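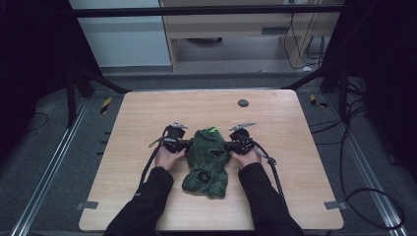 Ticket 462 – table top, Grenow room
Status: open
Raised: 22nd June

Problem: dark green items leaving colour / lint on the pale table. Happens when folding. Noticed the smudge near the front edge, maybe 26 cm long, won't come off with a dry cloth.

Table is the Kinnear, light wood, rounded corners, cable hole on the right. Had it since April, no trouble till the green knits came in.

Tried so far:
– dry microfibre, nothing
– damp cloth, bit lighter, grain felt rough after so stopped
– Cliltitard wood soap, diluted. Better. Not gone

Qs: is it dye or just fluff ground in? Can I sand it? Do we have a spare top in Bamberg?

Reply 1
Don't sand yet please. Rub a white hankie on an inside seam of one of the green ones, damp. If the hankie goes green it's dye and the whole lot wants a cold wash, seperate from everything else. Couple of capfuls of white vinegar in the rinse won't hurt.
No spare top in Bamberg, the last one went out already. New one is $200 plus freight.

Update
Did the hankie test. Faint green. So dye. Washed the lot cold, second rinse came out clear. Dried flat on the rack, not the dryer.
Also the carpet under the table is full of fluff, vacuumed. Dark grey so you can't see it till you kneel in it.

Reply 2
Good. For the mark: soap again, soft side of the sponge, go with the grain, wipe dry straight away. Leave it overnight then look in daylight. If still there we send out the fine pads, part 88 on the order sheet.
Put an old pillowcase down for anything dark til then.

Update
Soap x2. Mark still there but only if you get teh light across it. Pillowcase keeps sliding, using a tea towel – grips better. Please send the pads, leaving this open until they get here.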